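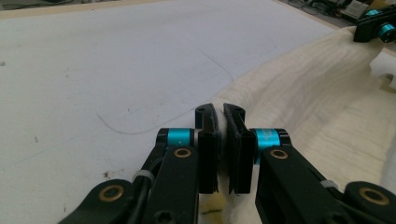
Knit cloth, black jaws, white table. Grip number whatever of the evening.

OK quick one because I said I'd write up the jaw comparison in September and then kept not doing it.

Two sets of fingers on the hand-held tool. The Galtov ones, tall and flat, and the Letex ones with the soft pads. Same linkage, same camera, same cloths. Daranee Thaweesak did half the grips so it isn't all my wrist.

Flat jaws first. I expected to hate them on knits. Didn't. If you come in low and let the fabric bunch up a bit before you close, they take a fold and keep it. Ribbed stuff is easier than smooth, there's something for the edge to get under. Thin cotton is the bad one, slides right out if you only catch a single layer.

Soft pads: better on cotton, worse on everything thick. They squash and then you can't tell from the video if you've got one layer or 2. For me thats a dealbreaker, I want to look at the footage later and know what I grabbed. With the flat ones you can see the fabric between the fingers. Also the pads pick up lint. So much lint. I was cleaning them every 13 grips by the end, which was the point where I stopped being polite about them.

Camera notes, short. Wide lens stays. I tried the narrow one and lost sight of the second gripper any time the arms were apart, and folding a big cloth means they are apart most of the time. Exposure locked, white table blows out otherwise and the cream fabric goes with it.

Cable: zip tie it to the arm, leave slack at the pivot. First try I pulled it tight and it fought me every time the jaws opened. Redid it at 11 at night. Fine now.

Controller is still the Akora board. It drops a frame here and there once a session runs past 600 seconds, so I just stop and restart before that. Lionel Royer says the newer firmware fixes it, havent flashed it yet. Don't want to change two things at once.

Verdict: flat jaws stay on for towels and knits. Soft pads go in the drawer untill I get to t-shirts. Next up is the Mbeki fingers if they ever ship.

Search this blog
Type and hit enter

3 comments

pivotpin
Did you try roughing up the flat ones for cotton? Bit of 3,500 grit does nothing, go way coarser.

Lionel Royer
Flash the board. Takes five minutes.

jo_k
What width are the Letex pads? Mine peel at the corners after a week or so, wondering if I got the wrong glue.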